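5 de febrero de 2018 – Por Lâm Đỗ
Imprimir | Enviar por e-mail

Lo primero que hace Hendrik Masilela al llegar al almacén de Sterkamville es vaciarse los bolsillos. Un recibo, dos llaves, una goma del pelo que no es suya. "Del suelo del autobús", dice. A la mesa con ella.

Lleva 4 años clasificando objetos sueltos para Vikard, la pequeña empresa que recoge lo que queda en taquillas, guarderías y pisos vacíos. En octubre pasaron por aquí 1.446 piezas. Ninguna cara. "La gente pregunta por los relojes. Relojes casi no hay. Hay peines, hay muñequitos, hay tapas de algo."

¿Tapas de qué? Se encoge de hombros. "Eso, de algo. Tengo un cajón entero."

El sistema es viejo, heredado de Mustonen, el antiguo dueño del local: primero a granel, luego por uso, al final por material. Masilela quiso cambiarlo y no pudo. "Por colores aguanté tres días. Un desastre – todo lo infantil es amarillo o azul, y lo del baño tambien."

Habla deprisa, de pie, sin quitarse la chaqueta. Lo que más le cuesta son los cepillos. "Un cepillo es personal. Un bloque de juguete no, un bloque es de cualquiera."

Y el recipiente importa, insiste. Cartón no. El cartón se hunde, las piezas chicas se van a las solapas. Él prefiere la chapa, con las paredes inclinadas, que todo acabe en el fondo y se vea de un vistazo. 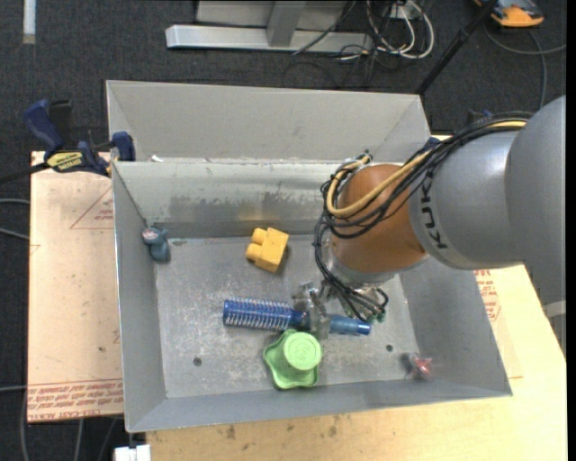 "Un cepillo redondo azul, un bloque amarillo anaranjado, una cosa de plástico verde con la base ondulada. ¿Qué tienen que ver? Nada. Pues juntos van, hasta que les toca." Lo envuelto, aparte y sin abrir. Eso no se discute.

El almacén de Culham, más grande, trabaja con bandejas divididas. A él no le convencen. "Con divisiones ya has decidido antes de mirar."

Suena el teléfono, no lo coge. Le quedan unas 3 cajas por repasar antes de comer y y la de las tapas sigue sin etiqueta.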